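The Arm on the Bench: what changes for the people next to it
Speaker notes, long version. Twenty-minute slot, questions after.

OPENING

Start without the title slide. Ask who in the room has ever had a job where a machine arrived and a manager said the words "free you up." Wait for the hands. Ask what they were freed up to do. Let it get a bit uncomfortable.

Then say who I am and what I'm not. I fixed and stripped office computers for a living before I wrote about people who do. I don't build robots. I was asked to spend time at the Trivano refurbishing shop in Padero and say what I thought, and what I thought is less cheerful than the leaflet.

The leaflet is Handava's, the firm that sold Trivano the trial. Read out the one line: "Your bench team, minus the bench." Pause. Don't make a face. (I made a face in rehearsal.)

THE WORK

Explain the job for people who haven't done it. Old office desktops come in on pallets. The side comes off, and the parts worth keeping get pulled. Drives go one way, memory another, the rest goes for scrap. A drive can't be resold or crushed until it has been matched to its paperwork, so somebody has to care about every one of them.

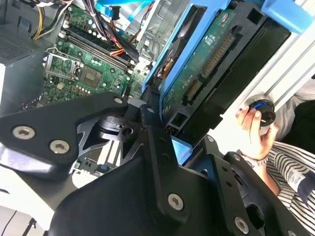 People call this unskilled work, usually people who have never had their fingers in a used case. Every maker hides the release in a different spot. Cables get tied down by whoever built the thing and then retied by whoever serviced it. You learn to tell by feel whether a carrier is stuck or just still latched, and you learn it by breaking some.

Slow down here. The whole talk rests on this: the feel of the job lives in the hands, and the trial plan had no line in it for hands.

WHAT THE PLAN SAID

Put up the plain-text slide.
— 378 machines for the first batch
— 3 people on the bench to start
— 4 months to a decision

I have no quarrel with the batch size. My quarrel is with the middle line, which was labeled "to start" and had nothing after it. When I asked what came after "to start," I was told that was a business question. The bench team had asked the same thing and got the same answer.
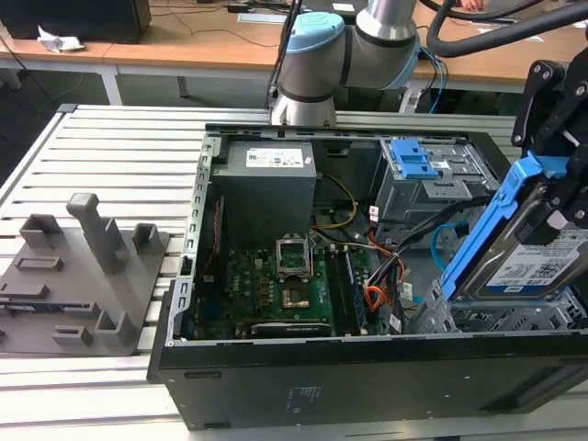
So that's the first change, and it came before the arm had done a day's work. People on the bench began guarding what they knew. One of them told me she used to show new hires the trick for freeing a jammed carrier, and now she thinks twice. I don't blame her. If your knowledge is the thing being collected, you'd like to hear what you get for it.

Aside if there's time: Trivano pays the same hourly rate for bench work and for work with the arm. Ask the room whether teaching should pay more than doing. Take a show of hands only, no discussion or we'll be here all night.

THE SECOND CHANGE: PACE

On the old bench you set your own order. Tired wrists, you did memory for a while. Annoyed with drives, you did power supplies. It wasn't freedom exactly, but it was yours.

Work with the arm goes by its list. Drives are on the list, so you do drives. One man said the hardest part of his shift was waiting — he'd never been bored on the bench and now he was bored and tense at the same time. I wrote that down word for word and I think it should go on the front of the leaflet.

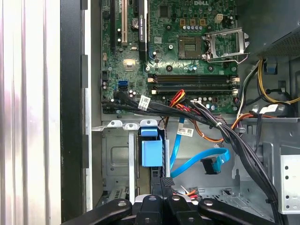

Dell board, socket open, memory slots empty, drive cage at lower left.

Leave the slide up while I do the next part. Ask them to look at the cables and decide which one they'd move first. Give it ten seconds. Most people in an audience choose differently from the person beside them, and bench people do too. Someone has to pick one way and call it the standard. At Trivano that was decided in an office, and the bench found out at the 7 a.m. meeting.

THE FAIR PART

I have to be fair or the Handava people will eat me alive in the questions.

Pulling drives all day is hard on the thumbs. Case edges cut you. I have a scar from one and so do plenty of people who did this longer than I did. If a machine takes that part and the person keeps the wage, good, I'll carry it in through the door myself.

And some of the bench team like it. One said it was the first time in years anybody had asked how she does her job. That's a real thing and I won't sneer at it. I'd only point out that a supervisor with a notebook could have asked for free.
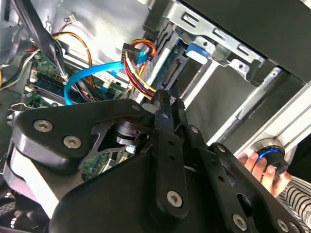
What I don't accept is the word "assist" doing all the work in every sentence. Who is assisting whom? Ask that of any trial you're shown. Look for the person, and look at what their hands are busy with. Then ask what their job is called on the payroll, and whether it was called that last year.

THE FAIRCLOUGH COMPARISON

Keep this short. It ran long last time.

Fairclough is the other refurbisher in Padero. Same kind of machines, and they looked at the same offer. Their bench team got 3 promises in writing before anything was unpacked: no hours cut during the trial, the right to stop the arm without giving a reason, and a say in what counts as done. I have not seen how it ended, because it hasn't. I'm not holding them up as heroes. They had a union rep who could read a contract.

Trivano's team had none of those on paper. They were told the same things out loud, in a friendly way, by somebody who has since changed jobs.

LAST BIT

Don't end on hope, I don't have enough of it to be convincing. End on the questions to take back to work, and read them slowly:

Who wrote the plan, and did they ever do the job?
What happens after "to start"?
If it goes wrong on a Padero sort of morning with the truck waiting, who gets blamed?

Then sit down. If the moderator asks whether I'm against automation, the answer is that I'm against being told about it afterward.

Spare notes for questions
— On cost: I was not shown the price. Say so.
— On speed: I did not time anyone, and I wouldn't trust a number from a trial week anyway.
— On whether the arm will get better: probably. Doesn't change what should be in writing.
— If someone brings up the car plants, let them talk, then move on to the next hand.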